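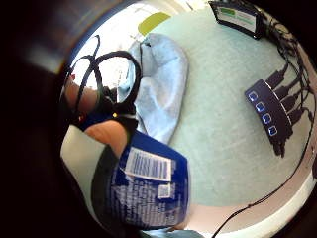 Fig. 3. Mint-green tabletop with a folded light-blue cloth, black cables and a USB hub.

Okay, cables. I've been teaching this unit for years and it's still my favorite, so bear with me!

Start at the hub. The one in Fig. 3 sits at an angle on the right, four blue lights in a diagonal row, with a bundle of black cables running down to it. That bundle is what I want you to sketch before you touch anything on your own bench (pencil is fine, mine are always terrible).

Then trace one cable at a time, end to end, and tag it. Saskia Paewai's group last April tagged all 20 before lunch — I was impressed. Long leads get a loose loop, about as wide as your hand, never a tight kink.

Cloths: fold yours and leave it on the table, you'll want it for dusty plugs.

Reading for next time is the Godell handout, first half only. Sketches go to Trudy Rewi in room 97 by 4 p.m., with your name on the back please.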